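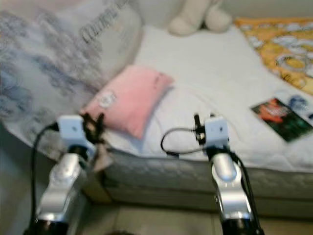 Last modified: January 1, 2020

About the Nammont Demonstration Room

Nammont is the teaching and demonstration site of Skuncombe, a technical school for service robotics. The site trains technicians to set up, calibrate and repair two-arm machines used for household tasks. The current course runs 400 hours, of which 105 are spent on gripper work.

The demonstration room is furnished as a bedroom with a tiled floor. The standard station is a bed with a quilted mattress cover, a small pink pillow and a large printed cushion. Two arms work from the side of the bed. Soft goods were chosen as the main subject because they deform under load, and a grip that holds a rigid part will often fail on a pillow.

Open days are held each August. Visitors are taken through in groups and see one full cycle at the bed station: approach, grip, lift, place, release. An instructor reads out the gripper settings at each step. The arms run at reduced speed while visitors are present — questions are taken between cycles, with the arms parked.

The last open day drew nearly 100 visitors. Staff from Zumska attended the afternoon session and asked mainly about cable routing at the wrist. Our notes on that subject are available at the front desk.

Prapai Ratanaporn heads the site and schedules all visits. Schools and employers may request a separate demonstration in the Liao building, Room 994. Closed shoes are required. Bags stay in the lockers by the entrance.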